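特罗德维尔实验室给人形机器人“换手”:夹爪和灵巧手同台拿饮料,控制器也跟着换了一轮

2024年11月3日 特罗德维尔(Trodville)讯

从桌上拿起一瓶饮料,放进冰箱下层的抽屉里,关门。这件事我们每天都做,做完也想不起来自己是怎么做的。特罗德维尔实验室的一个小组把它拆开,交给一台人形机器人反复练,练的时候不断给它换“手”:Clema夹爪、Liapis灵巧手,两样混着装,再配上新旧两套控制器。从六月开始搭台子到现在,正式计入对比的抓取一共是2,964次,结果刚刚整理出来,相当好看,有几处连小组自己都没料到!

先说最痛快的一条:换上名为Pukero的新控制器以后,两种手的表现都往上走,尤其是Liapis灵巧手。以前它常常在碰到瓶身的一瞬间犹豫,几根手指一前一后地合拢,瓶子被推着转了小半圈,等拇指到位的时候已经对不准了。现在手指合拢的先后由触碰的力来决定,哪根先碰到就先停一停,等别的手指跟上。看过旧录像再看新录像的人,基本都会笑出来,像是换了一台机器。

负责这次对比的克里苏拉·普萨拉斯(Chrysoula Psarras)对这个变化很兴奋。“我原来以为换控制器只是让动作顺一点。结果第一天下午我们就把原定的测试表改了,有两项旧表里判为‘不建议尝试’的动作,灵巧手直接做成了。”她提到的两项,一项是从瓶颈处提起细长的瓶子,另一项是把瓶子横着送进抽屉。 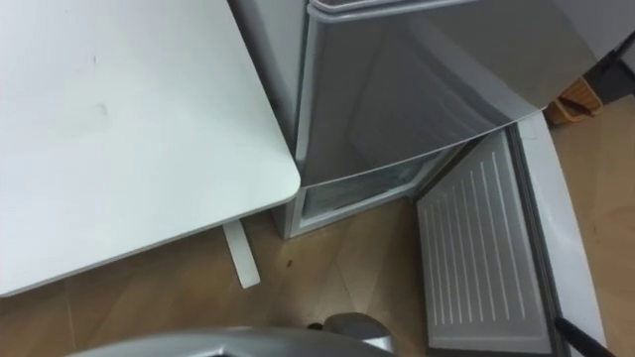
冰箱这一段,是整套动作里最难的。桌子挨着冰箱放,这是小组故意安排的,他们去看过不少人家的厨房和公寓,桌子和冰箱贴得很近的情况太常见了,机器人如果只会在宽敞的地方干活,进了家门就寸步难行。下层的门一开,能站的地方更少,机器人既要让开门,又要让手臂够得着抽屉,还不能让手肘撞上桌角。普萨拉斯说,光是“站在哪里”这一个问题,就占去了前期将近一半的讨论时间。

Clema夹爪在这里占了便宜。它的外形紧凑,开合只有一个方向,规划程序要考虑的姿态少,路线算得快,进抽屉的时候也不容易刮到边。小组里有人给它起了个外号叫“老实人”:给它一个清楚的目标,它就规规矩矩地夹住、抬起、放下。拿圆柱形的瓶子,只要高度估得准,它几乎不出岔子。测试中连续成功次数最长的一段,就是夹爪跑出来的。

它的短处也很明白。瓶身表面有一圈圈凸棱的时候,夹爪的两片指面有时只压在棱上,提起来以后瓶子会慢慢往下滑一点。滑得不多,放到桌面上看不出来,可是要往抽屉里送,高度差一点就会磕在边沿上。小组试过换软一些的指面垫,情况好了很多,不过软垫压得久了会留下痕迹,再夹光滑的瓶子时位置就有些偏。目前的办法是按瓶型分组,每换一组就重新标定一次指面的零位。

Liapis灵巧手正好反过来。凸棱对它来说是好东西,手指可以落在棱和棱之间,抓得又稳又轻。粗一点的、鼓一点的瓶身,它也能包住。麻烦在于手指张开以后占的地方大,从桌边绕到冰箱前面时,规划程序得把每一根手指都算进去,稍微保守一点就绕远路,稍微大胆一点又会擦到门封。前期有一阵子,灵巧手每次进抽屉前都要停下来重新算路,看得人着急。

小组后来想到一个挺聪明的做法:走路和转身的时候让灵巧手半握,到了抽屉口再张开。听起来再简单不过,但旧控制器做不到,因为它在切换手形的时候会短暂地停掉力反馈,手里如果正拿着瓶子,就等于闭着眼睛握。Pukero把手形切换和力反馈分成两路来跑,互不打断,半握才终于能用在真正的抓取里。 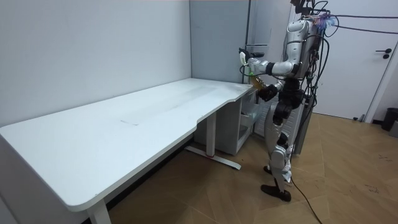

长桌一端的测试:机器人较低的那只黑色机械手旁是一只琥珀棕色的瓶子,另一只手臂装着白色夹爪。

同一台机器人两边装不同的手,这个主意来自小组里管硬件的福蒂尼·科基诺斯(Fotini Kokkinos)。一开始只是为了省事。两种手轮流装、轮流拆,每换一次都要重新接线、重新标定,大半个上午就没了。她提议干脆两边各装一种,测完一边再测另一边,机器人本身、桌子、冰箱、光线全都不动。

“这样一来比较反而更公平了,”科基诺斯说,“分开测的时候,总会有人怀疑是不是那天光线不一样,是不是冰箱挪过。现在两只手面对的是同一个瓶子、同一个下午。”为了排除左右手臂本身的差异,测到一半时他们会把配置换过来,再跑一遍;两边都装同一种手的轮次也没有省掉,留作对照。

混装还带来一个意外的收获:两只手开始配合了。小组写了一个很短的程序,让一边负责扶住抽屉,另一边负责放瓶子。哪只手扶、哪只手放,事先不规定,由规划程序按位置来选。跑了一阵以后大家发现,程序倾向于让夹爪去扶抽屉,让灵巧手去放瓶子,跟几位工程师私下的猜测完全一致。科基诺斯说那天傍晚没有一个人按时下班,都站在屏幕旁边等着看下一次它怎么选。

对比用的瓶型有14种,都是从附近超市买来的普通饮料瓶,有细长的,有矮胖的,有带凸棱的,也有一捏就软的。挑瓶子的标准写在测试表的第一页,不挑“好拿”的,也不专门找刁钻的,货架上卖得多的就放进来。每种瓶子都要测装满的状态和喝掉一部分的状态,后者重心会晃,提起来那一下手感差得很远。饮料的颜色也要有深有浅,颜色太深的液体会让深度相机在瓶身上看到一个“洞”,颜色太浅的又容易跟白色桌面混在一起。

瓶盖同样有讲究。视觉程序用瓶盖来判断瓶子的朝向和高度,颜色鲜亮的盖子认得很快,白盖子放在白桌上就慢一些。小组没有因此把白盖子的瓶子剔出去,反而给它们多排了几轮,普萨拉斯的理由很直接:家里的瓶子不会为了机器人换盖子。

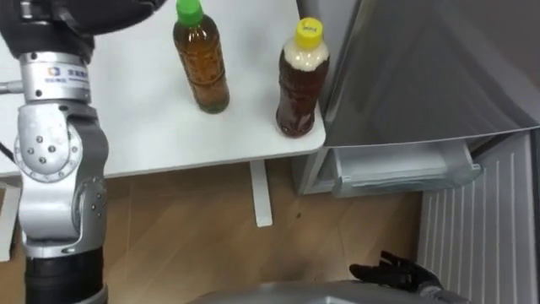

带气的饮料要单独说几句。它们在搬动之后会起泡,瓶壁里外的样子都变了,相机这一秒认出来的轮廓,下一秒可能就往上挪了一截。旧控制器收到轮廓变化,会以为瓶子自己动了,于是把手也跟着往上抬,有几次手指直接抓到了瓶盖。Pukero在这方面的处理要沉得住气:目标位置突然变化时,它先等一等,看下一批图像是不是还这么说,同时用手指上的触感来核对。等待的上限设为2,000毫秒,超过了就退回到上一个安全姿态,从头再来。

两秒钟听起来有点长,真正用满的次数其实很少,大部分时候很短的一顿就过去了,站在旁边几乎察觉不到。普萨拉斯原先想把上限压得更低,试了一个星期又调了回来。压得太低,机器人会频繁地后退重来,整套动作的总时间反而变长,手臂来来回回也让人看着不放心。

日志也比以前好用。新控制器在本机上最多可以保留4,000条动作记录,每条都带着当时的关节角度、手指受力和触发重试的原因。以前出了问题,要从录像里一帧一帧往回找;现在打开记录,哪根手指先碰到、力升得有多快,排在一起一目了然。科基诺斯把几次失败的受力曲线打印出来贴在墙上,其中一张被大家画了好几个圈,那是一次夹爪在凸棱上打滑的完整过程,后来换软垫的决定就是对着这张纸做的。

接下来讲相机,这一块的进展可能没有换手那么显眼,可是小组里谈得最起劲的就是它。机器人头部的相机从高处往下看,优点是桌面、冰箱和地面可以同时进入视野,缺点是自己的身体和手臂也在里面,时不时就挡住一块。小组在工作区旁边又架了一台固定相机,专门看整体姿态。两路图像各看各的,再由控制器合到一起,遇到说法不一致的地方,就以离目标更近、视线没被挡住的那一路为准。
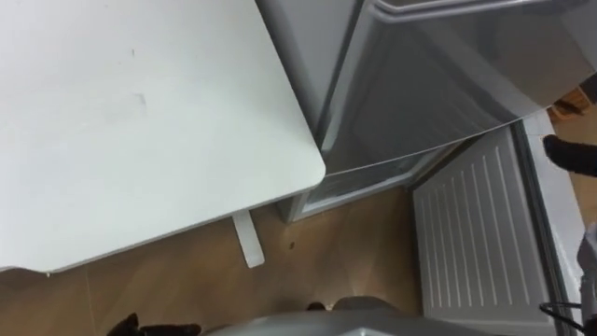

头部相机怎么判断冰箱门到底开了多大,小组换过三种办法。最早是看门的外沿,可是冰箱外壳有光泽,反光带一弯,边缘就跟着“弯”,算出来的角度忽大忽小。第二种办法是在门上贴标记,效果很好,但谁家的冰箱门上会贴标记呢,大家用了几天就主动撤掉了。现在用的办法借了冰箱自己的特征:靠右侧那块白色面板上有一条条间隔均匀的竖棱,从上往下看非常清楚,竖棱的方向和疏密随着面板转动而变化,拿它来推算角度又稳又快。机器人的线缆有时会横在面板下半部分前面,挡住几条棱也不要紧,剩下的足够用了。桌面上那两处淡淡的污痕也派上了用场,一小块深色擦痕,下面还有一块稍大些的,程序把它们当作定位时的参考点,所以实验室现在有一条不成文的规矩,擦桌子可以,那两处不要使劲蹭。

这个办法换一台冰箱还灵不灵,是小组下一步要回答的问题。他们已经借来了另外几种内衬样式的门板,有横棱的,有光面的,准备一块一块试。光面的估计最难,普萨拉斯倒是很期待,她说竖棱太好用了,好用到让人担心程序变懒。

那么夹爪和灵巧手,到底谁赢了?小组的回答是分开看。只算“从桌上拿起来再放回桌上”,Clema夹爪更快,重试更少,标定也省心。要是加上冰箱抽屉,再把带凸棱的、喝掉一半的、起泡的都算进去,装了Pukero的Liapis灵巧手就追上来了,在横放瓶子这一项上还领先一大截。用旧控制器的灵巧手排在最后,这一点没有争议。

混装的成绩很有意思。单看每只手,和各自单独测时差不多;一旦允许两只手配合,开抽屉、放瓶子、推回抽屉这一整串动作的完成率是所有配置里最高的。代价是标定工作多了一倍,线缆也更难理顺。科基诺斯正在重新设计手腕处的走线,她希望换一只手的时间能短到喝杯咖啡就做完。目前还差得远,拧螺丝的时间已经降下来了,大头都花在接插件和校零上。

也有没解决的问题。捏一下就软的瓶子,两种手都拿得不够漂亮:夹爪容易把瓶身夹扁,灵巧手力气小了提不起来,力气大了瓶口会往外挤。小组试过从瓶颈下手,灵巧手可以,夹爪偶尔可以,细节还在调。另一个问题出在脚下,机器人在门和桌子之间转身时,步子会迈得过于小心,要多踩好几步才能站正,这跟手没有直接关系,却实实在在地拖慢了整套动作。负责行走部分的同事已经把站位数据拿去分析了。

测试间里的气氛倒是一直很热闹。隔壁组的人经过时常常停下来看一会儿,看到灵巧手把一瓶茶稳稳地送进抽屉,会有人在门口鼓掌。有一回连着好多次都没有失手,大家起初还在聊天,后来谁也不说话了,全盯着那只手,等终于磕了一下抽屉边,屋里一片惋惜声,然后立刻有人开始翻日志。

小组准备把测试表和失败分类的说明整理出来,先给特罗德维尔内部其他做抓取的组使用。普萨拉斯特别看重失败分类这一份,里面把“没抓住”细分成了好几种:看错了、到晚了、滑了、挤倒了、手指打架了。最后这个名字是私下叫开的,正式版本里会换一个说法,不过她承认自己也还没想好该叫什么。

下一轮对比会加入上层冷藏室的搁架,瓶子要放得更高,也要放得更深,手腕翻转的余地会更小。夹爪那边,换了新指面垫的一对已经装好;灵巧手这边在等一套新的指尖。两边都有支持者,打赌的纸条贴在测试间的白板上,赌注是一箱饮料,瓶型由赢的一方指定。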